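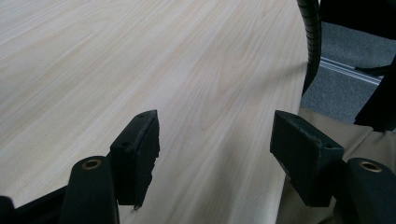

Chapter 7
Planning and Budgeting for Handling Equipment

7.1 Scope of the chapter

Chapter 6 covered the selection of grippers by load and part shape. The present chapter deals with what the equipment costs over its service life and how a department plans for that cost before an order is placed. The methods apply to fixed cells, mobile units and hand-held gripper tools.

7.2 Purchase price and operating cost

A quotation normally lists the tool, its mounting parts and a basic software license. It seldom lists finger pads, screws, training hours or bench space. These items belong in the budget from the start. In the Cestatville worked case, used throughout this chapter, the Werix hand tool was entered at a unit price of $916. The plant bought two units and planned for 18 months of service.

Finger pads are treated as consumables. Edges chip and fray, and faces scuff, well before the joints behind them need attention. A pad held by small screws can be changed at the bench, so the labor charge is low, but the spare must be in stock. A plant that orders pads only when one fails should add the supplier's delivery time to its downtime estimate.

7.3 Work surfaces and floor space

The table is part of the installation. Record its surface material, its height, and the clear distance from each edge to the nearest walkway. Glossy or pale surfaces reflect overhead light and may affect any vision system specified later. Allow standing room for the operator on at least one side. Flexible arms and hoses fixed near the table reduce the usable area and are marked on the layout drawing.

7.4 Comparing suppliers

Two offers can be compared only on the same terms. The Cokgate offer included spare pads; the Willems offer did not, and its lower price reversed once pads for the full period were added. Table 7.1 sets out both offers by line item.

Key terms
Consumable: a part replaced on a schedule or on visible wear.
Service life: the period over which the cost of the tool is spread.
Clear distance: unobstructed floor measured outward from the table edge.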